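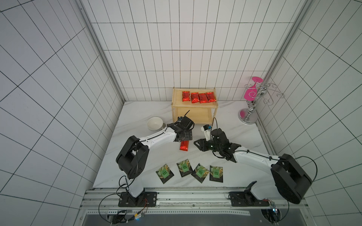
2 min read

September, evening

Today I was mostly on my knees under the rail. The cell in Jandville has two arms on one aluminum rail, and for some days the left one was stopping in the middle of a motion with the same communication error. The arm goes stiff, the log writes one line, and I have to start everything again. I call this cell Perka in my notes, because the name on the work order is too long to write each time.

In the morning I did what I always do first, I changed nothing and only read the log. There were 2,404 lines from the night and the error was in there 11 times. I looked for a pattern in the hour and found none. Then I looked at the position of the arm, and this was better. Almost every stop came when the forearm was stretched far toward the middle of the table, over the packets. So I suspected the cable and left the board alone.

The cables from both bases go down to the small boards in front. The left one had been tied too short, I think by me, in spring. When the arm reaches far, the cable pulls at the connector a little. It is a very small pull, but with your finger on the plug you can feel it. I cut the tie, gave the cable more length, and fixed it again with a soft loop. I also cleaned the contacts.

After that I checked the bolts of the mounting plates on the rail. The right plate was good. On the left plate one bolt turned a quarter before it became tight, and I am not happy about this, as it is written in the Skitora checklist to look at it every month and I had put my mark there in August. Maybe I made the mark too fast.

For testing I use the same things that are always on the table, the shelf with the red snack packets, the bowl, the stand with the curled hooks. The left arm goes down to a packet and waits over it, and I watch the loop of black cable at the gripper. If this loop becomes flat, it is too short. It stayed round.
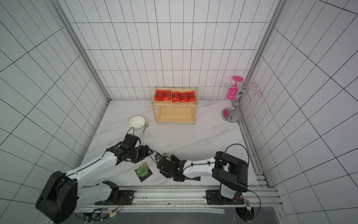

After lunch

I ran slow reaches with the left arm, 20 of them, and then the same at normal speed. No error. I don't trust it yet – one afternoon is not a night.

The two grippers come very near to each other over the middle of the table, and I did not like the distance. I made the shared zone a little smaller in the settings, so each arm must wait up to 2 seconds for the other one. The work will be slower, but I prefer this to a broken finger. Spare fingers come from Bošković and the delivery is always long.

The right arm also needs a new cable cover at the shoulder, where the cable makes its arc. I wrote it on the list. Tomorrow I will read the log before coffee, and if the error is there again I will change the left board after all. My knees hurt and I forgot to buy bread.

Last updated: September

14 shares · 3 comments

Comments

railside: We had the same with a short tie. Check also the other end of the cable, ours was half broken inside the plug.

mk_bench: Did the night run pass? I would like to know before I open mine.

oldgripper: The quarter turn on the bolt would worry me more than the cable. Put a paint line on it and you will see if it moves.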